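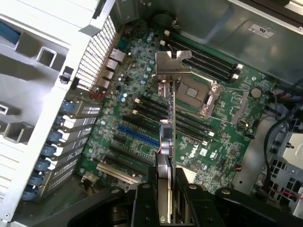

An expansion card above a green motherboard, with the CPU socket empty.

Print this article | E-mail to a friend

Computer refurbishment is the practice of returning discarded desktop machines to use, generally a little after their owners have paid for the replacement. It is distinct from recycling, in which the machine is shredded, and from storage in the garage, in which it is not.

The trade in Clostudham dates from the closure of the Kristiansen cannery, whose office left behind 161 desktop towers and no passwords. Seul-gi Lim, a former payroll clerk, bought the lot and got 90 of them going. The remainder were described in her catalogue as "organ donors", a term still in local use.
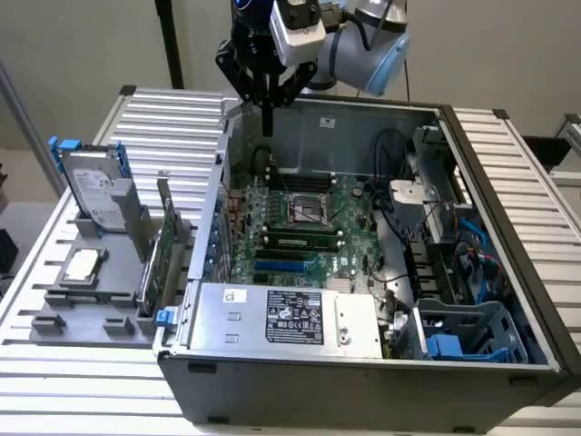 Grading is the most disputed part of the business. Under the Unano scale, Grade A means no visible wear, Grade B means visible wear, and Grade C means the buyer should bring a torch and a sense of humour. Gangadharan Rai's handbook proposed 18 grades, differing chiefly in the colour of the scratches. Grernari, the only dealer to adopt it, went back to three within 15 months.

Data erasure is normally done before resale — buyers have been known to complain when it wasn't, though usually after reading everything.

See also: E-waste; Spare parts; Hard rubbish collection

18 shares | 15 comments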